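The doors at Presemmont opened at nine, and by half past there was a line for coffee and another for the dishes. The dishes were the bigger draw. People who had come to hear about warehouse sorting stood and watched two white robot arms deal with the contents of a kitchen drawer.

The project is called Ida. It has been running for 3 years in the back half of an old parts store on Achterberg Road, and the visit on 2022-02-17 was the first time the team had let outsiders in while the arms were working.

"We picked utensils because they're annoying," said Nosipho Joubert, who leads the group. "A fork is thin, it's shiny, it lies flat. Everything you'd like to avoid."

The steel trays make things harder. A polished floor throws the ceiling lights back at the camera, along with a reflection of the gripper itself. Joubert says the software spent its first months reaching for reflections. The team could have switched to matte plastic, but restaurant kitchens use steel, and restaurant kitchens are who they hope to sell to.
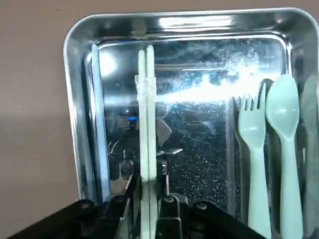
Chopsticks, taped together, in the gripper at Ida's open day.

The tape drew a few questions. Two loose chopsticks count as two objects and need two grasps, Joubert explained, and the group is still working up to that. For now a pair is handled as one piece.

Nobuhle Mtshali runs the sessions day to day. She keeps a paper log next to the electronic one and read from it when asked for numbers. Last May the arms got through 526 pickups, and around 25 of those had to be stopped by hand. Most of the stops were spoons. A bowl that faces down gives the fingers little to hold.

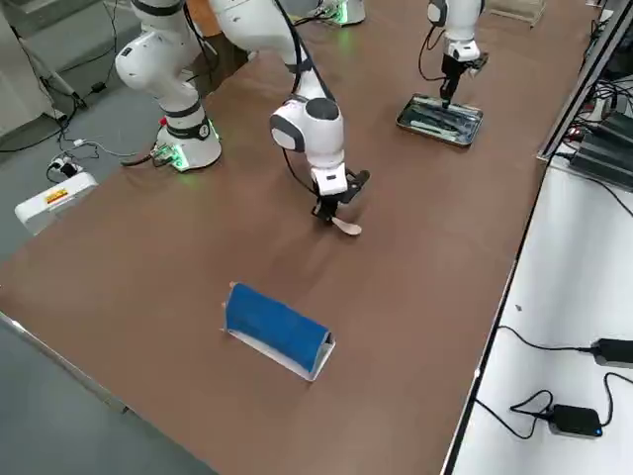

Wooden tools are easier, she said. They don't shine, and the handles are thick enough that being slightly off doesn't matter much. Small, light pieces are slower going, and the arms take their time over them. A visitor from Brevska, a catering supplier, asked whether the whole thing could run faster. Mtshali said it could, and that she would rather it didn't yet.
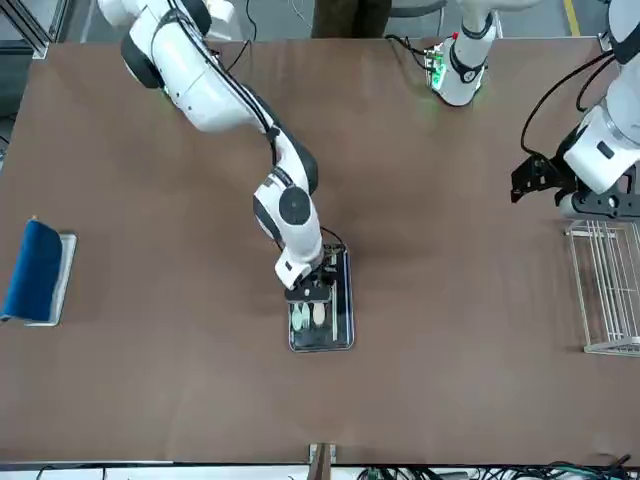 What comes next

The group wants to move on to mixed loads, with plates and cups in the same tray as the cutlery. Joubert would not give a date. A second open day is planned once the wet tests are done, and visitors will be asked to sign up ahead of time.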